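Häufige Fragen zu unserem Kleidertausch

Schön, dass Sie vorbeischauen! Seit wir den Kleidertausch im Veren-Haus ausrichten, erreichen uns vor jedem Termin ganz ähnliche Fragen, und weil wir am Telefon gern ins Plaudern kommen (die Leitung ist dann leider für alle anderen belegt), haben wir die Antworten einmal in Ruhe aufgeschrieben.

Wie funktioniert der Tausch überhaupt?

Im Grunde ganz einfach: Sie bringen mit, was Sie nicht mehr tragen, und nehmen mit, was Ihnen gefällt. Wir rechnen nicht Stück gegen Stück auf. Wer mit einem vollen Koffer kommt und mit einem einzigen Halstuch wieder geht, ist uns genauso willkommen wie jemand, der nur eine Bluse abgibt und sich dafür in zwei Wintermäntel verliebt – das gleicht sich über den Nachmittag erfahrungsgemäß wunderbar aus.

Muss ich mich anmelden?

Zum Stöbern nicht. Wenn Sie allerdings mehr als 46 Teile abgeben möchten, etwa nach einer Haushaltsauflösung, rufen Sie bitte vorher kurz an, damit wir genügend Platz auf den Stangen freihalten können. Die Zahl klingt ein wenig krumm, das wissen wir. So viele Bügel passen eben auf eine unserer langen Stangen, und dabei ist es geblieben.

Was kann ich mitbringen?

Damen-, Herren- und Kinderkleidung, gern auch Schals, Mützen und Gürtel. Alles sollte gewaschen sein und so aussehen, dass Sie es einer guten Freundin ohne Zögern schenken würden. Ein fehlender Knopf ist kein Beinbruch, wenn Sie den Ersatzknopf in die Tasche stecken. Unterwäsche, Bademode und getragene Strümpfe nehmen wir nicht an.

Und wie ist es mit Schuhen?

Schuhe sind ein Kapitel für sich. Wir nehmen sie paarweise und sauber an, am liebsten mit den Schnürsenkeln zusammengebunden, denn einzelne Schuhe wandern bei uns auf geheimnisvolle Weise durch das ganze Haus. Einlegesohlen nehmen Sie bitte vorher heraus. Eine Fußberatung gibt es beim Tausch nicht, aber Pedix hat seine Räume gleich eine Tür weiter und hilft Ihnen dort sicher gern.

Soll ich die Sachen auf Bügeln bringen?

Das müssen Sie nicht, wir haben reichlich davon im Haus. Am liebsten ist es uns, wenn Sie alles locker gefaltet in einer Tasche tragen und erst bei uns aufhängen.

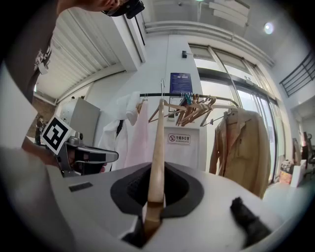
Empfindliche Strickpullover bleiben bitte gefaltet, sie leiern auf dem Bügel an den Schultern aus und sehen nach einem Nachmittag ganz unglücklich aus. Hosen hängen wir über den Steg, Röcke an die Schlaufen. Und wenn Sie eigene Bügel mitbringen und wiederhaben möchten, binden Sie doch ein Stück Wolle daran, dann finden wir sie am Ende leichter wieder.

Wann sind Sie da?

Zum Abgeben ab 14 Uhr, zum Tauschen ab 15 Uhr. Gegen 18 Uhr räumen wir auf. Im Juli machen wir Sommerpause.

Kann ich etwas ändern lassen?

Ja, und das freut uns besonders! Die Schneiderei Zieliński nimmt während des Tauschs kleine Änderungen entgegen: Säume, Reißverschlüsse, Abnäher. Bezahlt wird direkt dort. Bis zu vier Teile pro Person sind möglich, und nach sechs Werktagen können Sie alles abholen.

Was kostet die Teilnahme?

Wir bitten um 2 Euro für Saalmiete und Kaffee. Kinder zahlen nichts. Die Musik spendiert uns der Chor Tonus, der im Nebenraum probt – wer beim Anprobieren mitsummen möchte, nur zu.

Was geschieht mit dem, was übrig bleibt?

Gut Erhaltenes lagern wir bis zum nächsten Termin ein. Wer seine Stücke lieber zurückhätte, holt sie bitte vor dem Aufräumen wieder ab.

Wen kann ich fragen, wenn noch etwas unklar ist?

Bastian Kuhlmann, vormittags zwischen 9 und 11 Uhr über das Büro im Veren-Haus. Läuft der Anrufbeantworter, sprechen Sie bitte Namen und Nummer langsam darauf, er ruft zurück.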